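Redthorpe Karting Juniors: Where the Season Money Is Going
1/5/24 | By Rhydian Mostyn

Last updated 1/5/24

Hi all at Bismont — you asked for a quick update before the second payment, so here goes, and I'll try to keep it shorter than last time!

The big one first: we have 12 kids signed up for the new season, and 4 of them have never sat in a kart before. Blagoje Babić ran the tryout sessions over at the Lurkolton track and came home with no voice left and a very long list of parents to call back. I think he loved every minute (he'd deny it).
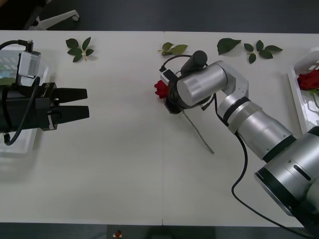 The chassis budget is mostly spent now. We bought two used frames from the Pesonen shop, both straight, and one came with a spare rear axle thrown in, which was a nice surprise. What we still need is boring stuff: brake pads, chain lube, a decent tire gauge, and proper storage for all the little bolts and clips. A translucent white plastic tray like the one in the photo would do me fine, and I've put a stack of them on the parts order. The engines went out for their rebuild and the bill came in a bit under what I told you, so I've moved the difference over to tires.

Tires are where I got it wrong. I planned on 16 sets for the year and we'll need more than that, mainly from the extra wet-weather practice Blagoje wants. I'd like to talk that through before I order anything else. 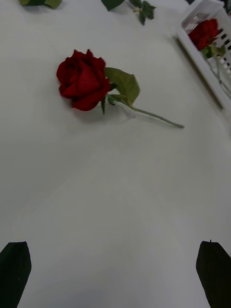

Will the team be ready for the first race in April?
Two karts will be, and the third depends on when its seat and steering column get here.

On the money side, we've used almost 31 percent of the grant so far, and the receipts are in the folder I shared with you. Entry fees come out next, and then the van insurance, which went up again (don't get me started).

Blagoje is working on the practice schedule and I'll send it over as soon as he stops changing it.

Rhydian

Recent items
Lurkolton tryouts: who's in
New helmet rules for juniors
Pit lane basics for parents
Ride shares to away races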